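# Chapter 6: Pricing What You Sell

Sooner or later every new owner has to pick a number and write it on a tag, and I have yet to meet one who enjoyed it. You know what you paid for the goods. You have a fair idea what the shop across the street charges. Somewhere between those two lies your price, and this chapter is meant to help you find it without losing too much sleep.
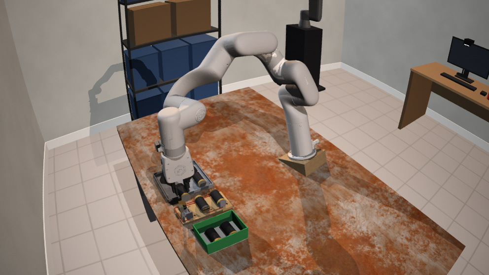 *By Teresa Wieczorek*

Let's start with cost, and I mean all of it. When Yusuf, a small maker of desk lamps, worked out its first price list, the owners added up parts and packaging and stopped there. They left out rent, the phone bill, card fees, and (this is the one people always forget) their own wages! They sold 200 lamps before December and were puzzled to find so little in the bank.

So take a sheet of paper and make two columns. In the first, put the costs that rise with every item you sell. In the second, put the costs you would owe even if you locked the door and went fishing all month. We will call these *variable* and *fixed* costs, and you will be using both words until the end of the book. 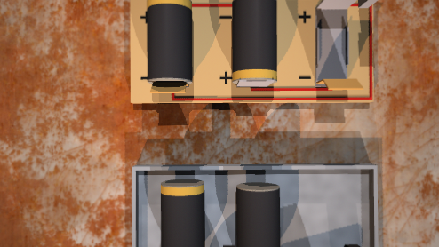
*Two batteries on their holder board.*

Now suppose your fixed costs come to $1,000 a month and each sale leaves you $6 after its variable costs are paid. Divide the first by the second and you get a little under 167 sales, so your 167th sale is the one that carries you past even. Check it if you like — 167 times six is $1,002, and those two extra dollars are your profit.

Keep your sheet handy. In the next section we will look at Badonum, a gift shop that lowered its prices one Saturday and had a hard time raising them again.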